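From: Stuart Kershaw
To: Lamthorpe anglers list
Subject: Re: Spooling up a 3000 size reel

Melur Hutapea wrote:
> Has anyone put the Wata braid on a small fixed spool reel?
> Mine slips round the spool as soon as I put any weight on it.
> Do I need more turns on the knot?

More turns won't help. Braid needs something to grip, so put 3 turns of mono on first and join the braid to that. Wet the knot before you pull it down.

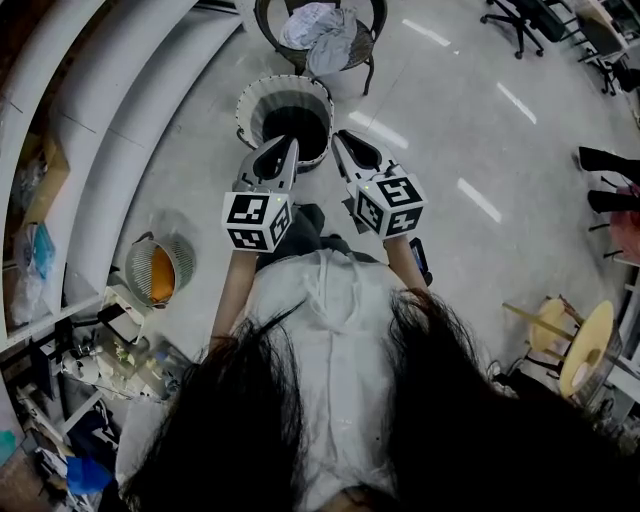
Ostcombe, May 30, 2021

I filled two reels this way last month from a 1000 yard bulk spool and neither has slipped. Keep the line tight as you wind — a damp cloth between finger and thumb does it. Stop 2 mm short of the lip or you will get loops coming off on the cast.

Jytte Ragnarsson uses tape on the bare spool instead, and that holds as well.

Stuart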